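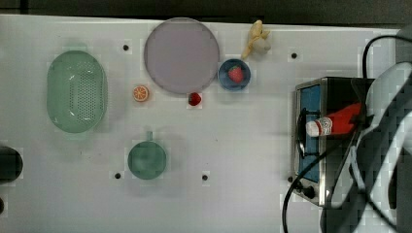 Gripper at the ketchup bottle, on top of the toaster oven.

Ticket 2784
Site: Pollau, Dodthorpe building, demo bench
Opened for: open day, kitchen table demo
Priority: high until the open day, then normal
Status: closed, one item carried over

Problem as reported
The arm stops partway through the kitchen demo. It happens on the ketchup bottle step and so far nowhere else. Gripper closes on the bottle, the arm starts to lift, then it halts and Plileo shows "motion paused, path check." Resume does nothing. The only way out is to cancel the run, open the gripper with a hand ready under the bottle, and send the arm home. We had this on 5 of the practice runs. Visitors start coming through at 10:00 and each group gets one run, so a stop in the middle is a real problem.

Setup
Standard toy kitchen layout on the white table. Colander on the left, plate near the top of the table, banana up past the plate, green cup toward the front, toaster oven on the right. Small fruit out as well. The bottle starts lying across the top of the oven. Program is the one we got from Weerasinghe for the spring demo. The only edit was the greeting pause at the start.

Log

8:05 - Restarted Plileo and the controller. Ran the demo from the top. Stopped at the bottle, same message.

8:15 - Took the bottle step out and ran everything else. No stop. Put it back in and ran it alone. Stopped. So it has nothing to do with what comes before it.

8:20 - Checked gripper force in case the bottle was slipping and setting something off. Force was at the value in the setup sheet. Raised it one notch, no change, put it back.

8:30 - Looked at the power cable on the oven. It loops out past the top right of the table and comes down by the near corner, and the arm passes over it. Thought it might be snagging. Moved the arm through by hand at slow speed and it didn't touch the cable. Left the cable alone for now.

8:40 - Opened the collision model in Plileo. The oven is in there as a plain box, and the box is 46 mm taller than the oven we have on the bench. Measured twice. The model must be for the previous oven. With the bottle lying on top, the software thinks the gripper is already inside the box when it closes, and it refuses to plan the lift.

That also explains why Resume does nothing. It checks the path again from the same spot and gets the same answer.

8:50 - Sent the above to the Weerasinghe support line and asked whether it is OK to edit the box height on site. Reply came back in about 20 minutes: yes, edit the height only, leave the footprint as is, save under a new name, and run at reduced speed first.

9:15 - Changed the height, saved as a new scene. Homed the arm. 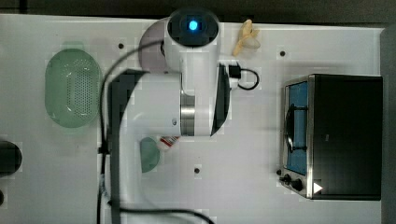 Arm over the middle of the table, blue light on the end cap.

Going by the light alone is not enough when checking whether the arm is ready. It can be blue with the program paused. Read the state off the Plileo screen before anyone reaches over the table.

9:25 - Bottle step alone at reduced speed. Went through. Again at full speed, went through.

9:35 - Full demo, 4 runs back to back, no stops. On one of them the strawberry in the bowl was nudged during reset and had to be set back by hand. Not related.

9:50 - Signed off for the open day. Taped a note to the controller with the new scene name so the old one does not get loaded by habit.

Notes from the day
First group was bigger than planned and people stood right up to the rope on the oven side. The arm did not care but the operator could not see the gripper. Moved the rope back a step and that was fine for the rest.

One paused run early in the afternoon. Different message, "operator stop" - somebody leaned on the pendant. Resumed normally.

Most common question from visitors was whether the oven is switched on during the demo. It is not. Might be worth adding a line to the sign.

A couple of the younger groups asked to choose which item goes next. The program can't do that in its current form. Passing it along as a request, not a fault.

Resolution
Oven height in the collision model corrected to match the oven on the bench. No hardware fault found. No change to the gripper or the demo program.

Carried over
Oven power cable should be clipped down along the back before the next visit. It was not the cause here, but the arm goes across it on every run. Pollau to do this and update the layout sheet in April.

Old scene file still needs to be archived. Please don't delete it, Weerasinghe asked for a copy.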